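The Case for Renting the Wrist Kit and Owning the Data

Filed under: Automation, Opinion

Brorneck began offering its Primuso capture kit on a monthly rental in January, at $696 per station. The kit consists of a head-worn camera, two wrist trackers with printed marker cubes, straps, cables and a recording box. An optional service sends the recordings to Brorneck for processing and returns hand trajectories in a standard format. My position is that the hardware is worth renting, the service is overpriced for most small groups, and the contract needs one clause rewritten before anybody signs it.

I ran two stations for six weeks with Yeshi Gebru and Olga Robles. The target tasks were ordinary office work: pushing in chairs, clearing desks, moving boxes between shelves. We already owned a competing optical glove set from Itard, so I had a baseline.

The hardware

Marker cubes look crude next to gloves, and I consider that a point in their favor. The fingers stay bare. An operator can take hold of an armrest, a bottle cap or a zipper with normal friction and normal feedback. With the gloves, our operators slowed down on anything smaller than a mug, and the slow motion carried over into the trained policy.

A cube also fails in an obvious way. When the head camera loses sight of the markers, the pose drops out and the log says so. The glove set drifted silently. We once collected most of a morning on a bad left thumb before Olga noticed the plot.

The drawbacks are real. The cube sits high on the wrist and it knocks against the underside of a desk if you reach below it. The cables are thin and have enough slack for seated work, but on standing tasks they swing, and we ended up clipping them to a belt. The straps are adjustable gray webbing with one size of buckle. Macarena Garrido, who has narrow wrists, could turn the left tracker a few degrees by hand with the strap fully tightened. A few degrees at the wrist is a large error at the fingertips. Brorneck should ship a second strap size and should have done so from the start.

The yield

We recorded 463 episodes and kept 412. Most of the rejects were marker dropouts, nearly all on tasks where one forearm crossed in front of the other. The remainder were operator mistakes, which no kit will fix.

I would call that yield good. Vendors tend to quote hours recorded, and hours recorded is a poor measure. An hour that contains a dropout at each moment of contact has little value for training. Buyers should ask for kept episodes per shift, by task, with the rejection rule in writing. Brorneck gave us that figure for tabletop tasks when we asked. For furniture tasks it had none.

Furniture deserves its own test, in my view. A swivel chair rolls and rotates under the hands, the armrests hide part of the grip, and the backrest can come between the camera and the cube. If a kit is being considered for work in real offices, an hour with one chair and one curved desk will tell the buyer more than a day of stacking blocks.

The service

The processing service is where I part ways with Brorneck. It charges per episode, including rejected ones, and turnaround ran from overnight to four days. Eusebio Escobar wrote a local pipeline using the calibration file supplied with the kit. On a set of shared episodes his wrist paths and theirs differed by less than our own strap slip. A group with one competent programmer can skip the service. A group without one probably should pay for the first month, keep all raw files, and compare against a contractor's quote.

The clause

Section 6 of the rental agreement allows Brorneck to retain processed recordings "for product improvement" with no end date. Head camera footage from a shared room includes coworkers, desks and whatever has been left on them. Consent from the person wearing the kit does not cover the person at the next seat. Cleiton Sales, who handles our contracts, asked for a 30-day deletion term and received it in two emails. It should be the default. Shojaei, the reseller, still lists the old wording.

The seated setup is the one I would recommend to a new group: trackers strapped near each wrist, cubes on top, hands on the armrests of an ordinary office chair.
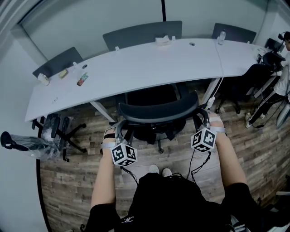
Terms I would accept

Hardware rental only, month to month. Two strap sizes in the box. No charge for rejected episodes if the service is used later. Deletion at 30 days, raw and processed, confirmed in writing. Calibration file included and readable without the vendor's software.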